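Holline Building > Tenants > Meeting notes

We use cookies to keep you signed in and to remember your settings. Accept / Manage

Second floor rooms, tenants meeting
March 2023
Notes: Precious Tolentino (typed fast, send me corrections)
Chair: Kourosh Parsa
Present: Kourosh, Precious, two from Wekora, one from Magbanua. Eleo sent regrets plus a list, see item 5.

Started late, door code didn't work again. Kourosh let everyone in from the stairs side. New code is 20 something, he will email it and not say it out loud in the hallway.

1. Notes from January
Read, ok. One fix: it was Magbanua who asked for the second key and not Wekora. Precious to change it in the shared copy.

2. Heat and air in the corner room
Long one. Wekora says the room is stuffy by mid afternoon with the door shut. Magbanua says leave the door open then. Wekora says they are on calls. Went back and forth on this.
Building office told Kourosh the vents were balanced in January. He doesn't believe it, air was fine on the stairs side and no better in the corner.
Agreed: the black standing fan stays in the corner room for now. Not to be borrowed for the front room. If you do borrow it, bring it back the same day and put it back by the window.
Wekora asked for a second fan. Not this quarter. Kourosh will push the building office on the vents first and report next time.
Fan off when you leave!! Was left running over a weekend, two people smelled warm motor. Probably fine but still.

3. Blinds
Magbanua wants them closed in the morning, glare on the screens. Wekora likes them open. Settled on: whoever is in first picks, and last one out closes them.
One side is stiff to tilt. Don't yank it. Building office has a work order in, number ends 213, quote that if you call.
Question about washing the slats. No one wants to. Precious will ask if the cleaners do it, and what they charge.

4. Chairs
The big one for most people. Chairs keep moving between rooms and the good ones end up in the corner room. Front room was down to folding chairs for a client visit, embarassing.
Kourosh: the black mesh chair with the headrest belongs to the corner room, it was bought for that room and it's on the room list. Others go back where the sticker says. If no sticker, ask Precious, she has the spreadsheet.
Wekora offered to buy their own and keep them in their own office. Fine with everybody.
Wheels: one chair in the front room drags and is marking the floor. Kourosh to flip it over and look, otherwise it goes out.
Budget for replacement chairs is 4 this year. Not 10, somebody had written 10 in the January notes, no idea where that came from. Precious to correct that too.

5. Eleo's list (read out by Precious)
- Cables on the floor of the corner room. Eleo tripped, not hurt. Agreed cables get run along the wall or taped down before next meeting. Kourosh has tape.
- Stuff left on tables overnight. Tables should be cleared or have a note with your name on it. Anything with no note goes to the shelf in the hall, not the trash.
- Wants the ceiling lights on a timer. Building office says no. Left it there.
- Coffee. Moved to item 7.

6. Floor
Marks by the window in the corner room. Could be chair wheels, could be the fan getting dragged. Lift it dont drag it.
Magbanua suggested a mat under the office chair. Wekora says mats curl up at the corners and then it's a second thing to trip on. Precious to price one anyway, hard kind, and bring the price next time. No wax on this floor, it leaves it slick, dry mop only.

7. Coffee
Machine descaled by Magbanua, thanks. Filters are in the left drawer now. Whoever takes the last pack writes it on the board. Sharing of cost stays as is until summer, Wekora would like it looked at again then as they have more people than before.

8. Booking
Corner room is double booked a lot. Paper sheet on the door is out, online calendar only from now on. Max two hours at a time unless you ask. Eleo's standing slot stays.
Canceled bookings, please delete them, don't just not show up.

9. Anything else
Magbanua lost a gray scarf. Wekora found a charger, it's with Precious.
Holline rent letter is coming, Kourosh hasn't seen it either. He'll forward it when he gets it, same day.

To do
Kourosh: door code email, vents, dragging chair, tape for cables
Precious: fix January notes, cleaners re slats, mat price, chair stickers
Wekora: own chairs
Everyone: calender, delete old bookings

Next meeting in the corner room again, bring your own mug.
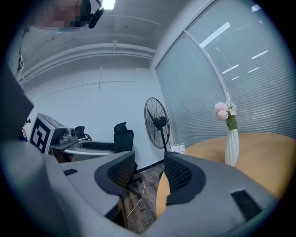
Room list itself goes out with the corrected January notes. Check your own room against it and reply to Precious with anything missing, even small stuff.

Contact the tenants desk | © Holline Building | Back to top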